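The Farkdale Road

My brother rang in February to say the house at Farkdale had sold. He had it from the agent in Pearce, who had it from the bank. The buyers were from the coast and wanted the block for horses. They'd given us until Sunday to take what we wanted.

I drove up on the Saturday after work. Past Madside the road turns to gravel and the radio goes, so I switched it off and listened to the stones hitting the underside. It had been dry for months. The paddocks were the colour of cardboard and there was a ute parked at the Rakow turnoff with its bonnet up and no one near it.

He was already there when I pulled in. He'd made two piles on the verandah, one for me and one for the tip, and he had put nothing aside for himself.

"You could have the kettle," I said.

"I've got a kettle."

We started in the shed. Dad had kept every jar that ever came into the place, and every jar had screws in it, sorted by length. My brother wanted to leave them for the horse people. I said horse people would need screws as much as anyone. So the jars stayed on their shelves.

By dark we had done the shed, the laundry and half the kitchen. We ate sausages standing up. He asked if I remembered the flood, and I said I remembered the dog on the roof of the Holden. He said that was a different flood. We went through them in order and couldn't agree on the third.
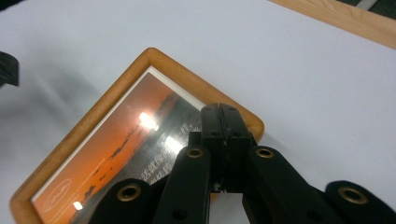
I slept in my old room on a camp mattress. At three in the morning I heard him walking up and down the hall, slowly, trying the floorboards. He was looking for the one that used to give us away when we came in late. I lay there and waited with him. It took him a while, and then it creaked, and he went back to bed.

In the morning I took the kettle, a box of letters and the good shovel. The agent had offered us a thousand dollars for the tractor and my brother had told him to keep it. He locked the front door and stood there holding the key.

"Under the pot?" he said.

"Under the pot."

I followed his dust as far as Madside, where he went left.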